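Trurden Task Planner for two-armed robots

Trurden is the planning software we make at Dotport for people who want their robot to do a whole chore, start to finish, and who would like to be home for dinner too! You write the steps in everyday words, and Trurden works out the reaches, the grips and the order they should come in.

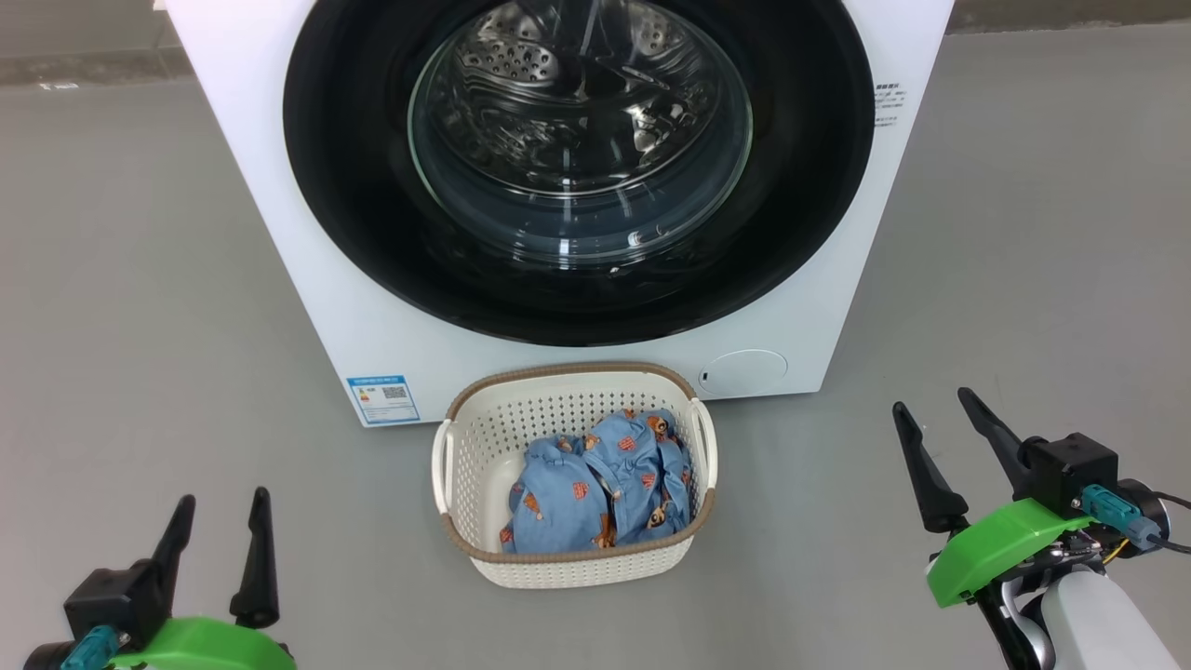 Planning starts with what the head camera sees. Trurden marks each thing you can name in a step, then checks it against the reach of both arms – so with the basket on the floor in front of the washer, you can pick either white handle, or both, as a grip point before anything moves.

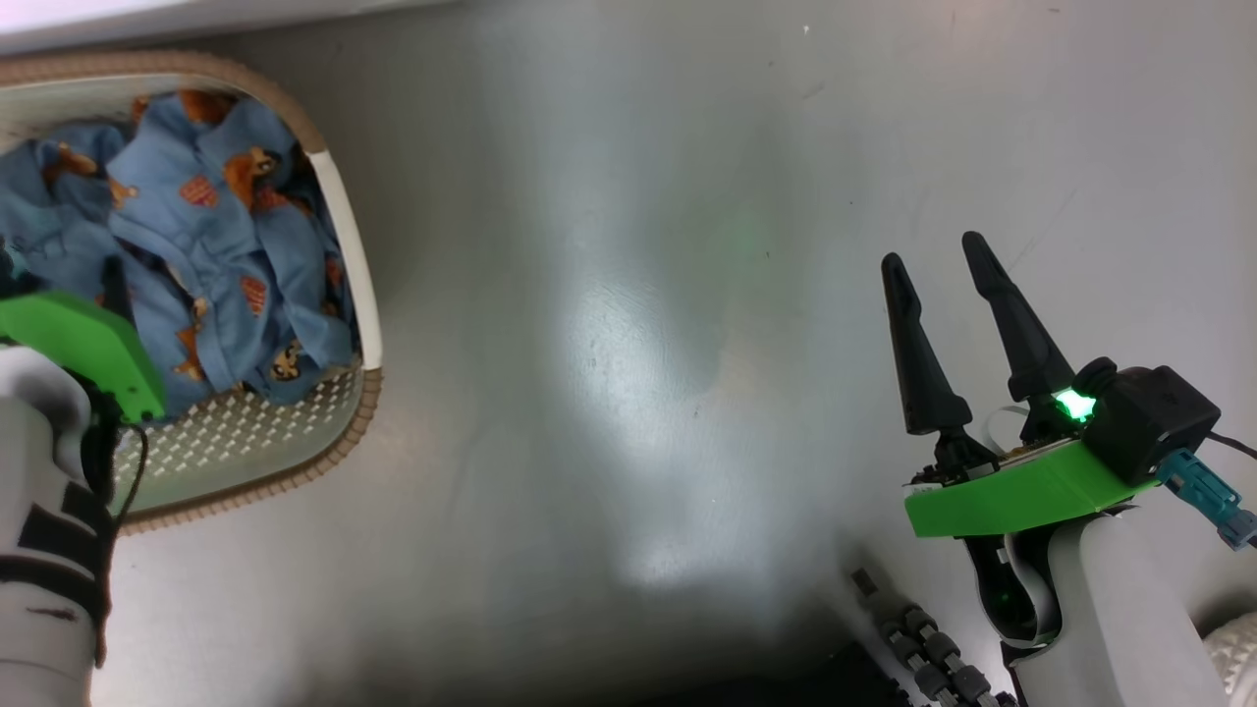
Soft things get their own module, called Hoton, and we're rather fond of it. It looks for folds and edges worth pinching and ranks the best 3 for you. Busy prints used to trip it up, but the July release reads them much better, and a crumpled blue garment covered in teddy bears is just the sort of load we like to tune it on.

Your license covers 2 arms and 60 days of help by email. Paiva, our free log viewer, comes along with it and keeps the last 2000 plans for you to look back through.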